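# How to mix two songs in the same key with Nenden

Last change: 22nd October

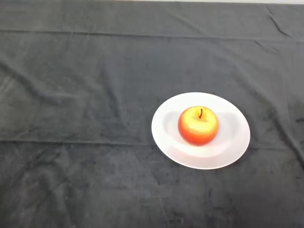

*White plate on a dark gray cloth.*

This guide is for people who have Nenden on their computer and already can play one song after another, but the mix does not sound good when both songs are heard together. Very often the reason is the key. The beats are matched, the volume is correct, and still there is something sour in the sound. I had this problem for a long time before I learned to check the key first.

You do not need to read music for this. You need Nenden (the free version is enough), headphones, and two songs which you know well. I use in the text two tracks from my own folder, "Tejada" and "Flukitthorpe", but any songs will do.

## Step 1. Let the program analyze your songs

Open the **Library** tab and drag your songs into it. Select them all, click with the right button and choose **Analyze > Tempo and key**. My library has 2,265 tracks and I left it working during the night. For two songs you will wait only some seconds.

When the analysis is finished, two new columns are filled: **BPM** and **Key**. If you do not see the columns, click on the small arrow at the right end of the column names and switch them on.

## Step 2. Check the key with your ears

The analysis makes mistakes, mostly with songs that have a lot of drums and few notes. So please check it.

1. Load the song in Deck A.
2. Open the small keyboard with the **K** key.
3. Play the first note of the key that is written in the column. For A minor, this is A.
4. Hold the note while the chorus is playing.

If the note feels like "home", the key is probably right. If it rubs against the music, try the note five steps of a semitone higher, and then seven. These are the most common errors. A minor song is also often marked as its relative major, for example A minor as C major. You can leave this one, the two keys share the same notes and the mix will work anyway.

To correct the key, double-click on it in the column and write the new one.

## Step 3. Choose the second song

These combinations are safe, if your first song is in A minor:

| Second song | How it sounds |
|---|---|
| A minor | Very smooth, almost like one song |
| C major | Smooth, a little brighter |
| E minor | Small lift |
| D minor | Small drop, calmer |

For other keys the distance is the same. Count from your own key in place of A.

## Step 4. Match the tempo

Press **Sync** on Deck B. Before you press it, look at how far the two tempos are from each other. If the difference is more than 6%, I would take another song, the voice becomes unnatural. Switch on **Key Lock** (the button with a padlock), otherwise the pitch will move together with the tempo and all your work in Step 2 is lost. I forgot this button many times.

## Step 5. Make the transition

Set a cue point in Deck A where the last chorus ends. Set another one in Deck B at the first beat of the intro.

- Start Deck B with the fader closed.
- Turn the **Low** knob of Deck B fully to the left.
- Open the fader slowly, during 15 or 16 beats.
- At the start of the next phrase, turn down Low on Deck A and turn up Low on Deck B in the same moment.
- Close Deck A.

Two bass lines together make mud, also when the key is perfect. It is better to be a little late with the bass than to have both.

If there is singing in both songs, wait until one singer is finished. The key does not help here.

## If it still sounds wrong

**The songs drift apart.** The beat grid is not correct. Zoom in on the first beat and move the grid with the arrow keys. Old recordings with a live drummer can need a new grid marker every 22 bars or so.

**The sound is thin after Key Lock.** Open **Settings > Audio** and change the quality from Fast to High. On my old laptop I must also raise the buffer to get no clicks.

**The key is between two notes.** Some old records were pressed a bit too fast or too slow. Use the **Fine** slider below the pitch until the keyboard note and the song agree, then save it with the song.

**There is no Key column at all.** You have a version from before January. Install the update and analyze again. If you have a Prornska controller, disconnect it first, the installer sometimes does not find it afterwards and then you have to map the buttons again.

The next page explains how to save the transition as a file, with the list of export formats.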